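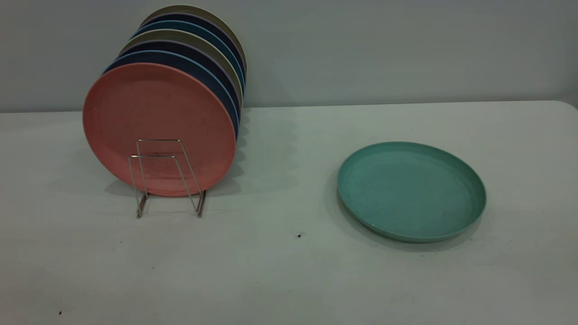 ok school board race thread, because people keep DMing me and I'm typing this between work calls. Trestov district, seat 3, the one that's open. Going fast.

Filing closed at 5 yesterday. Four names in. Two you know, one withdrew this morning before I finished my coffee, so three. Three names.

Gonçalo Mota is the one I got the most questions about. Served one term on the Preda town council, lost reelection, moved over the line into Trestov, now running here. Yes he's lived here long enough. I checked the residency rule twice. It's one year, he has almost three.

He turned in 625 signatures. Needed 438. The clerk tossed a few for bad addresses but not nearly enough to matter. So whoever is posting that he "barely squeaked on" please stop, the petition sheets are at the counter and anybody can ask to look.

The other two both made it too, with less cushion. One had 14 to spare. That is thin!! If somebody files a challenge it'll be on that petition. Deadline to object is Friday at noon.

Now turnout. Last time this seat was up, 2,471 people voted. In the whole district. That was an October special so ok, low, but still. My block could have swung a precinct.

This one is on the regular ballot so it'll be higher. Don't ask me how much higher, I have no idea and neither does the guy with the spreadsheet on the Flikside page.

What they're really fighting about: the middle school building. Mota wants to fix the roof and keep it open. The board majority wants to close it and send everybody to the Flikside campus. The incumbent who's leaving was the swing vote on that. So the seat decides it, pretty much.

And the Ondesport contract. They run the after school sports program, it's up for renewal in spring. Mota says put it out for bids. The other two say renew, one of them with a shorter term. I asked all three for the price they'd accept and got zero numbers back.

I asked Mota straight out if he'd run for council again in Preda if this doesn't work out. He laughed and said he sold the house. I'll take that as a no.

Somebody asked about party. It's nonpartisan on the ballot. Two of the three have voted in the same party's primaries, and everyone knows which clubs are knocking doors for who. I'm not going to pretend otherwise but there won't be a letter next to the name, so learn the name.

Correction to the post about the roof, I wrote that the board voted to close the school. They voted to STUDY closing it. Final vote comes after the election. Sorry, typing too fast

Forum is at the library, 7 pm, doors 6:30. Written questions only, you drop them in a box and the moderator picks. I don't love that format. Bring a short one, the long ones never get read.

Parking behind the library is permit only until 6 so dont get towed like I did for the budget hearing

Mail ballot requests go to the county, NOT the school office. The school office has been getting them all week and has to forward every one.

Back on a call. Will post the ballot order when the clerk does the drawing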